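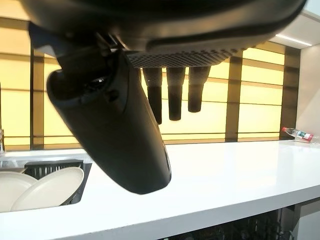 Busisiwe Dlamini says the bread alone would have been worth the coach fare, and that anyone who skipped the Gusley mill open day because of the drizzle should be thoroughly ashamed. I wouldn't go quite that far, but I did come home with three bags of flour and very little room in the cupboard, so I suppose I'm on her side.

The Msimang family have had the mill for two generations and they do love to talk about it. We were taken up in groups of eight, by a ladder steeper than my knees would have liked, to the stone floor, where you feel the grinding through your shoes before you properly hear it. They mill wheat and rye on alternate weeks and got through 1,035 sacks last year — a good deal more than I'd have guessed from such a narrow building.
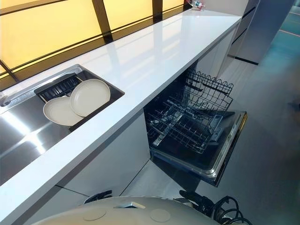 After the stones came the sifting, and I'm afraid I asked far too many questions. The bran goes to a pig farmer up the lane, and the finest flour to a bakery called Zernaler, who make a dark seeded loaf with it that I have been thinking about ever since. We each had a slice with butter (I had two) and a mug of strong tea, and stood about in the yard chatting until the rain came on again.
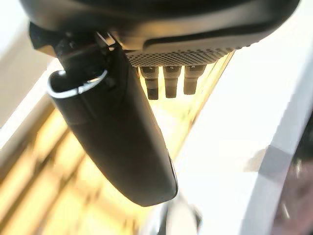 Covis Home Bakers' Club: Outings

Nandi Tshabalala had brought her own rye starter along for the miller to sniff, and he told her to feed it less and keep it cooler, which she has been doing, with lovely results. Nearly 2,000 people came through over the open days in June, so do book early if you fancy it next year. Parking is in the lower field, and wellies would be wise!

Last updated: 24th June
Contact the club | © Covis Home Bakers' Club | Back to top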